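Print this page
E-mail this page

Specialty Occupation Filings After a Worksite Move: Questions for Anisa Latuheru

Anisa Latuheru has handled employment-based petitions for the past 28 years and now heads the compliance group at Mangundap, where most of her time goes to H-1B amendments. We spoke with her on 21st May about what employers get wrong when a sponsored worker changes location, and about the records they should be able to produce if an officer asks.

When an amendment is required

The basic rule has been settled for a while. If an H-1B worker moves to a worksite outside the area of intended employment named on the certified Labor Condition Application, the employer needs a new LCA and an amended petition, and both need to be in place before the move. The petition has to be filed, though it does not have to be approved, before the worker starts at the new site.

"Filed means received," Latuheru says. "I still see files where the package went out the day before and the worker reported the next morning. The receipt date is what counts. Courier tracking is useful evidence if there's a dispute, but I wouldn't plan around it."

A move inside the same area of intended employment is treated differently. No amended petition is needed on that ground alone, but the original LCA must be posted at the new location on or before the date the worker begins there. Employers tend to remember the first half of that and drop the second.

"The posting is the step that gets lost, particularly when a company changes floors or takes a second building across town. It isn't a filing, so it doesn't appear on anyone's docket."

Home offices

Remote work accounts for the largest share of the questions her group receives. A home is a worksite for LCA purposes, and the analysis is the same as for any other address. If the home is within normal commuting distance of the office on the LCA, posting is usually enough. If it is not, the employer is back to a new LCA and an amended petition.

Latuheru describes one client, Otside, a software employer with 400 staff, that allowed workers to choose their own arrangement and collected addresses only for payroll. Six of its H-1B workers had moved to a different metropolitan area without anyone telling the legal department.

"Payroll knew. The state tax withholding had been changed correctly in every case. The two systems simply didn't talk to each other. We prepared the amendments and a cover letter that set out the dates plainly. I don't like cover letters that argue. The officer wants the chronology."

She now asks clients to route every address change for a sponsored worker to whoever keeps the immigration files – before the change takes effect, where possible. Some use a case management product such as Flonis for this. Others use a shared spreadsheet, and she has no strong view on which is better.

Short-term placements

The regulations allow limited placement at a new site without a new LCA, normally up to 30 workdays in a one-year period, and in some cases up to 60 where the worker keeps an office and a residence at the original location. The employer pays lodging and travel costs for the period.

"People count calendar days, or they count per trip," she says. "It's workdays, and it's cumulative. If the placement might run over, start the LCA early. Certification generally takes seven working days, and you can lose that time very easily over a mismatch in the employer's tax number."

The option is also closed if the employer already has a certified LCA for the same occupation in that area. Latuheru says this surprises larger companies more than small ones.
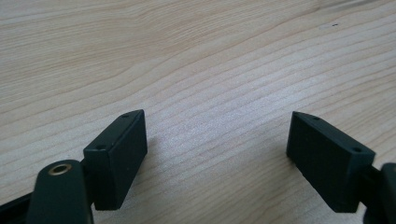
The public access file

Every LCA requires a public access file, available within one working day after the LCA is filed. It holds the LCA itself, the wage rate, an explanation of how the actual wage was set, the prevailing wage source, proof of notice and a summary of benefits. Individual payroll records are kept separately.

One engineering firm, Emen, had put whole personnel records into its public files. "That's a privacy problem, and it doesn't help with compliance. The scanned set ran to 2873 pages. Most of the files should have been a dozen pages each."

Site visits

Officers may visit the worksite on the petition, including a third-party site or a home. Latuheru tells clients to name one contact and one backup, and to make sure both know the job title, duties and salary stated in the petition.

"If you don't know the answer, say so and offer to send it. A guess that conflicts with the petition is harder to repair than a late reply."

She also suggests a yearly check of each worker's actual duties against the petition. Her own group does its review in March, after the cap registrations are prepared, and reports any change in title, hours or reporting line to the attorney on the matter.

This article is general information and should not be taken as legal advice on any particular case.

Print this page
E-mail this page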